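HOME AND COMMUNITY SUPPORT, UNIT 8
Handout: Clearing and resetting a shared activity table
Tutor: Siriporn Sangkhawat

Bring this one with you in September, we work from it in the prac room. Notes are rough, fill in your own as we go.

Start point = a mixed table. Food, soft toy, craft bits, patterned cloth over a padded cover. Typical end of an afternoon session. Before touching anything, sort it in your head: what gets eaten, what gets washed, what gets wiped, what goes in the bin.
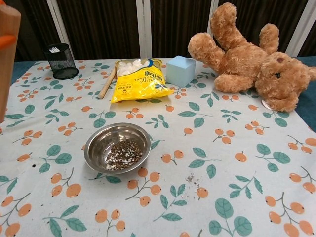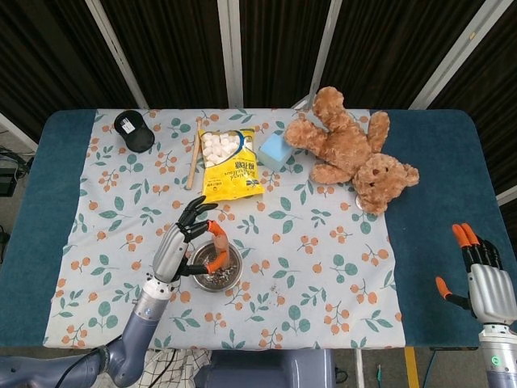 Teddy, yellow bag, pale blue cube and thin wooden stick, all on the berry-print cloth.

Do we have to strip the tablecloth after every session?

Shake it out and spot clean after a dry session, then strip it at the end of the day. Any wet spill, glue or food that's been trodden in, strip it straight away and put the spare on. Keep two cloths per table so there's always one in the cupboard.

ORDER OF WORK

1. Food first. Fold the top of any opened packet over twice, peg it, write the date on with marker. Unopened goes straight back to the pantry tub. Nothing edible stays out overnight, ants will find it by morning tea.

2. Loose dry stuff. Seed, rice, lentils. Tip back into the jar only if it's stayed in its bowl. Anything off the cloth goes in the bin, don't be tempted. Gather the crumbs towards the middle with the side of your hand, or a pastry brush if the bits are fine. No wet cloth on seed dust, it smears and gets into the weave.

3. Soft toys. Off the table before you shake anything. Check seams, eyes, nose. Loose eye = mending basket, not back on the shelf. Clean ones sit upright in the toy tub so the fur doesnt flatten.

4. Sponge and foam. Foam blocks wiped with a barely damp cloth. Sponges rinsed, squeezed, stood on the drainer. Squeeze, never wring, they tear at the corners.

5. Sticks, dowels, skewers. Run a thumb along (gently) for splinters. Split ones out. Good ones in the tall tin.

6. Bowls. Stainless goes in hot soapy water and gets dried by hand, otherwise you get spots.

7. Cloth. Fold all four corners to the centre, lift as a bundle, take outside to shake. Not over the garden bed, seed mix sprouts.

8. Padded cover. Wipe from the middle out. Lift the edges, crumbs collect under the rounded bit. Let it dry fully before the cloth goes back or you'll get that musty smell.

TIMES
Whole table in 18 minutes by the end of term. First attempt, allow 30. Don't rush step 3.

WASHING THE CLOTH
Cool wash, inside out if it's printed. Line dry in shade. Low iron on the back if you must. Max load for the small machine is one cloth plus tea towels.

STORAGE LABELS
Shelf A, Nena tubs: toys
Shelf B, Evik jars, 400 ml: seed and dry fill
Shelf C: cloths, spares folded in thirds
Labels face out. If you finish a jar, leave it upside down by the sink, thats the signal to refill.

COMMON SLIPS (from last year's marking)
- shaking the cloth with the toy still wrapped up in it
- packets put away open
- wiping before brushing
- cover put back damp
- sticks left under the folded cloth, found with an elbow

FOR NEXT CLASS
Read the Fultasgate pages on food storage in shared rooms, first half only. Write half a page: a table at home or on placement, what was on it, what order you cleared it in, what you'd change. Hand in at the start. Aprons on, hair back, closed shoes please.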